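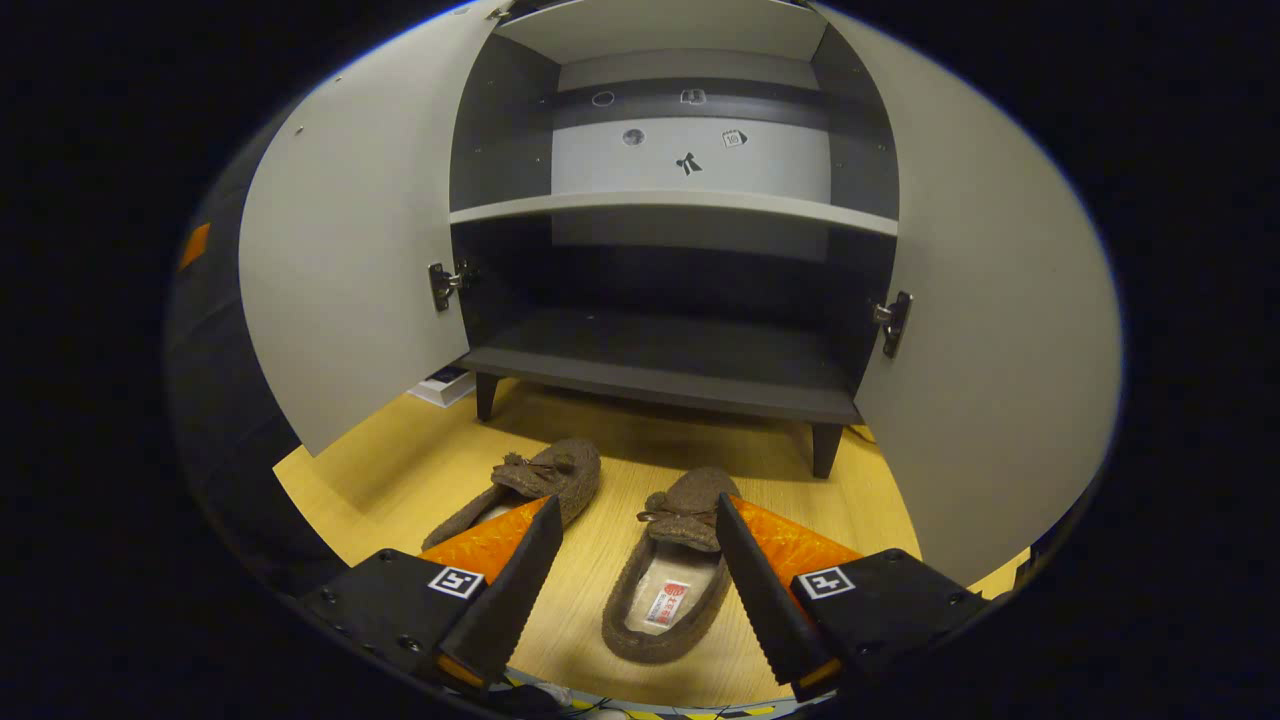 *Cabinet, doors open*

**Subject:** Re: [admissions-systems] Duplicate applicant records after the November import
**From:** Divya Kandasamy
**To:** admissions-systems list

Elango Achari wrote:

> We have 143 duplicate applicant records following the November import from Utivura. All are people who first enquired through the web form and later applied. The import log shows no errors. Should we merge by hand, or wait for a fix? Offers for the foundation year are due out soon and I would like the list clean first.
>
> Elango

Elango,

Please don't merge by hand yet. A manual merge in Gadport keeps the newer record's ID and drops the enquiry history, and there is no undo.

The import matches on three fields: family name, date of birth and email. All three must agree exactly. The enquiry form has never required a date of birth, so an enquirer who left it blank gets a second record on applying. Until the last upgrade an empty date was treated as a wildcard. It is now treated as a value. The change is in the release notes, under "Data types", where I missed it.

I ran your list against the test copy:

- 130 pairs have the same email and family name, with the date of birth missing on the enquiry side. These can be merged by script.
- 13 pairs differ in the email as well, mostly a school address on one record and a home address on the other. These need a person to look at them.

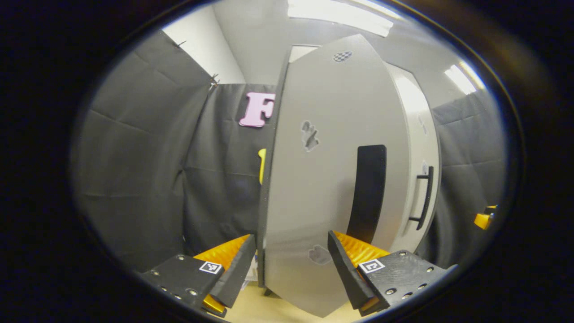
The script keeps the older ID, copies the date of birth across and appends the application to the existing history. It runs in batches, with an upper limit of 1000 records, so the whole set will go through in one pass. Anitha Varma has checked the output for the Promonville campus and found two records where the preferred name had been overwritten. I have corrected that and rerun the test.

Before it goes to live I need:

1. Confirmation from Carolina Aguiar that no offer letters are queued against the newer IDs. Any that are will point at a closed record.
2. Your decision on the 13. Export them with both emails showing and send the file to me directly, not to the list.
3. Imports paused from 5 pm on the evening of the run until I post the all-clear.

For the longer term, I would prefer to make date of birth compulsory on the enquiry form. Divya Salian objected to this last year on the grounds that it puts off parents enquiring for a child. The other option is to match on email alone for enquiries, which fails where siblings share an address. Views welcome on the list.

Divya K.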